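3.2. Manipulación de objetos flexibles en el hogar

El montaje de Darko se realizó en una vivienda, con 12 tareas de ordenación. La Figura 3 recoge el trabajo manual en una caja azul con tapa - el caso de mayor dificultad para la pinza.

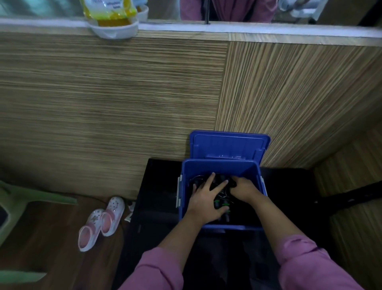

Según Yevdokiia Nazarenko, el agarre de elementos enrollados exige un control de fuerza que Darko aún no ofrece. Se mantuvo, no obstante, la tarea en las 336 secuencias.

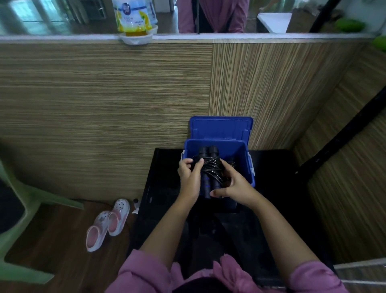

Figura 3. Manipulación bimanual de una cuerda de saltar en la caja.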